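Re: [tamihana-users] Teaching door tasks by hand

> We have 65 demos of opening the microwave and the arm still lets go of
> the handle halfway. Would guiding it by hand be better than the remote?

Hello again, and thanks for writing this up so nicely! We went through the very same misery at Pastach last December, so you have all my sympathy. For us hand guiding was kinder on doors, as you feel the handle start to pull away and your wrist simply follows the curve. I'd record 14 fresh ones that way before throwing out the old set, and do start the arm from a different spot each time (I forgot, and had to redo a whole afternoon). Our kitchen counter is set up for the microwave task again this week, so do ask if you'd like anything tried.

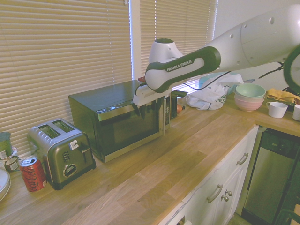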